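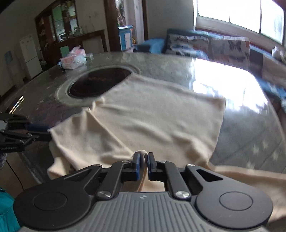 Hand-Held Gripper Comparison: Report on the First Stage

The Wainwright Center for Applied Handling has completed the first stage of its comparison of hand-held grippers for cloth work. The comparison was approved in the spring program and was carried out by the Soft Goods Group under the direction of Renzo Marchetti. Members who attended the October open session will have heard a short account of the early results. The present item sets out the method, the main findings and the work planned for the next stage.

The question put to the group was a narrow one. The Center already owns two types of hand-held gripper, referred to in our records as the Zomard pattern and the Trula pattern. Both are closed by the operator's hand, and both record the movement of the hand so that it can later be used in the training of an arm. Until now, staff have chosen between them largely by habit. The group was asked to establish which of the two should be the standard tool for garment tasks, and whether the fingertip material supplied with each was suitable.

Method

Operators worked in pairs of tools, one in each hand, on tables of ordinary household height and finish. It was decided at the outset that the trials should be held in furnished rooms and not at the laboratory bench. Past work on the bench had given results that did not hold up well elsewhere, chiefly on account of lighting. Glossy tabletops and strong window light were therefore accepted as normal working conditions, and no attempt was made to screen them.

Four tasks were set:

Pick up a single layer of cloth from a flat surface.
Take hold of a garment at two corners and spread it.
Make one fold and release it without dragging the upper layer.
Move a folded garment to a marked place on the same table.

A total of 1178 attempts were recorded, of which 240 were set aside before scoring. Most of the attempts set aside had been affected by a loose cable connection on one of the left-hand tools, which was found and repaired during the second week. The remainder were stopped by the operator for reasons unconnected with the gripper. The scoring was done from the recordings by two members of staff who had not taken part in the trials.

Findings on grip

The first task proved to be the hardest for both patterns. A thin garment lying flat offers very little for the fingertips to close on, and operators soon learned to press down lightly and let the cloth rise into a small fold between the tips before closing fully. Where this was done, the hold was usually secure. Where the operator closed too early, the tips met above the cloth and the attempt had to be repeated.

The Trula pattern was the better of the two in this respect. Its tips stay closer to parallel as they close, and the operator can feel the moment at which the fold is caught. The Zomard pattern closes with more force but gives less warning, and on light knits it tended to gather more cloth than was wanted. On heavier woven garments the difference between the two was small.

Spreading a garment by two corners showed a different weakness. When both tools were pulled at once, the hand with the firmer hold moved the cloth and the other hand lost it. Trevor Clegg, who led the operator training, has revised the instruction sheet accordingly. Operators are now asked to set one hand, hold it still, and move only the other until the cloth lies smooth. Copies of the revised sheet are available from the front office.

Findings on fingertips

The soft facing on the inner side of the fingertips was judged to matter as much as the linkage behind it. New facings held well. After 100 closures on cotton they had begun to collect lint, and the hold on smooth cloth became less certain. Wiping the facings with a damp cloth restored most of the grip. The group recommends that this be done at the start of each session and again at the midday break.

Two facings came away at the lower edge during the trials. In both cases the adhesive had been applied over an old layer that had not been fully removed. Staff who replace facings are reminded to clean the tip back to the bare surface.

Findings on the camera view

The view from a camera mounted behind the fingers was acceptable for most of the work. Two points were noted. The body and linkage of the tool take up a good part of the lower view, and small movements of the cloth close to the grip can be hidden behind them. In addition, bright reflections from a polished table may be as strong as the window itself, and pale garments lose their edges where they lie against such a patch. Raising the exposure made the second problem worse. Lowering it helped with the table but left the far side of some rooms too dark to be of use.

The group does not at present recommend a change of camera. It does recommend that operators turn the table, where this is practical, so that the window falls to one side of the work.

Recommendation and next stage

The Center will adopt the Trula pattern as its standard tool for garment tasks. The Zomard pattern will be kept for towels, denim and other heavy cloth, for which its stronger closing action remains useful. Both patterns will be fitted with the same facing material once present stocks have been used.

The second stage will examine the controller. The recorded hand movements will be played back on the Center's own arm under the current controller and under the Deniritz unit, which is on loan until the end of the program year. Particular attention will be paid to the delay between the command to close and the closing of the tips, as an early check suggested that the two units differ on this point.

Members wishing to serve as operators should give their names to Mr. Clegg. No earlier experience is needed, but each operator must complete the morning training session, which begins at 9:30. Requests for the full scoring tables should be addressed to Mr. Marchetti in writing.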